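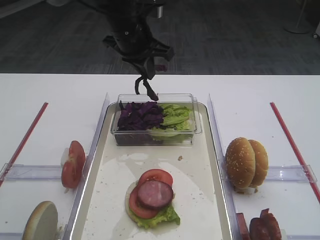 Buretti soft-food gripper: fingertip notice and replacement kit

We love this little gripper. It picks up salad leaves without bruising them and it fits on nearly any sandwich line. So we were keen to get to the bottom of a fault that customers at Hawthorne reported in April.

After long runs with shredded cabbage, the left finger could stop just short of fully open. The controller read this as a grip, so the arm carried on and placed nothing. In one case the finger then caught the rim of a tub and pushed it 40 mm along the tray before the arm tripped out. No one was hurt, but the guard had been left open, and please don't run it that way!

The cause was juice drying behind the finger pivot. The new Ditetti kit has a sealed pivot and a softer tip, and we're really pleased with how freely it moves.

In the kit: 2 fingertips, 2 sealed pivots, hex key, grease sachet.
Fitting time: 20 minutes, power off and air bled.
Cleaning: every 30 hours, warm water and a soft brush.

Units with the old pivot get the kit free from Skisutum spares. Have your serial number ready when you order.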